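Jan 13, 2021
Bench notes, small parts table
Entry by R. Maillard. Present: Ho-yin Chang for the morning, Vitória Lobo after lunch.

Purpose: settle the handling of the green octagonal discs before the Zelomen assembly goes any further, and decide what is allowed to live on this table. Colour, flatness and edge condition of the discs all matter to the fit, so they are being kept away from the metal offcuts for now.

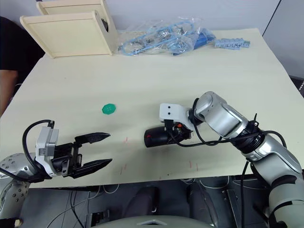
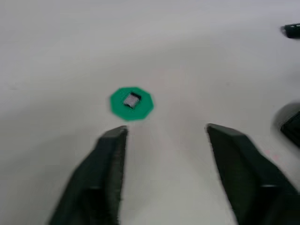
Green disc on the table, both views.

Disc stock. Two types on the shelf, one from Lallwood and one cut here by Shuk-fan. They look alike from a metre away and they are not interchangeable. The Lallwood ones have a crisp edge all the way round. Ours have a slight burr on one face where the cutter exits, and the burr side must go down or the square piece rocks when placed. Run a fingernail along the edge to tell which side is which. If in doubt, put the disc on the glass plate and press opposite corners.

I deburred one of ours with 400 paper on the flat plate, light strokes, turned a quarter each time. Rock gone. Checked against a Lallwood disc with the straightedge and saw no light under either. Colour rubs off on the paper a little, so wipe the disc before it goes near adhesive.

Placement. Trial spec from Sarahí is that the square piece sits on the disc with its sides parallel to two of the disc's sides. Easy to write down, fiddly to do. The disc slides on the tabletop with very little encouragement, and any correction to the square piece moves the disc as well. Tried the following:

Disc on bare table. Slides.
Disc on a scrap of drafting film. Slides further.
Disc on a dab of low-tack putty. Holds, but sits proud by a variable amount, so no use for anything where height matters.
Disc on a damp lint-free wipe. Holds well, lies flat, leaves a mark on the square piece if the wipe is too wet.
Disc in a shallow recess in 3 mm acrylic. Best of the lot. Ho-yin cut one by hand and it is a bit loose on one diagonal.

Next step is a proper recess plate. Ho-yin will draw it with finger notches on two opposite sides so the disc can be lifted out without levering on an edge. Acrylic is fine for the trial. For the real one Vitória wants something that won't hold static, as the acrylic picked up filings from the bench and one of them ended up under a disc. That cost us half an hour of thinking the disc was warped.

Square pieces. Handle with the plastic tweezers only. The steel pair is slightly magnetised and I have put it in the drawer with tape on it. Do not degauss it and put it back in the cup without telling someone. Keep the square pieces in the lidded tray when not in use. They are small enough to vanish into the keyboard tray, and one did last week (recovered).

Table surface. Pen ticks on the tabletop should be made in the water-soluble red only. I tried to lift an old black one with isopropyl and it went to a grey smear, then needed the melamine sponge, which dulled the finish in a patch the size of a coin. Patch is near the back and I am leaving it alone. When a layout changes, wipe the old ticks before adding new ones. I measured off the wrong mark twice this morning.

Storage. Cables go in clear bags, one job per bag, with a paper tag inside facing out. Loose metal parts get their own bag from now on. They snag the insulation when the bag is picked up by one end. Terminal strip is to be cut to length at the other bench and the offcuts binned there. The ridged type throws small chips when sawn and they travel a surprising distance.

Vitória and I disagree about the wooden box. She would like it moved to the shelf to free the back of the table. I find it useful as something to square a layout against by eye. Left where it is until February, when the Arnow parts arrive and the whole table gets rearranged anyway.

To do:
Recess plate drawing (Ho-yin)
Sort disc stock into two labelled trays, Lallwood and ours (me)
Ask Shuk-fan whether the cutter can be run slower on the exit pass
Order 100 of the small lidded trays if the price from Villaseñor still holds
Find the good straightedge. The one on the bench has a nick near the end

Sarahí to confirm whether parallel means by eye or by gauge. If by gauge, the plate needs a second, square recess above the first, and Ho-yin should know that before he starts drawing.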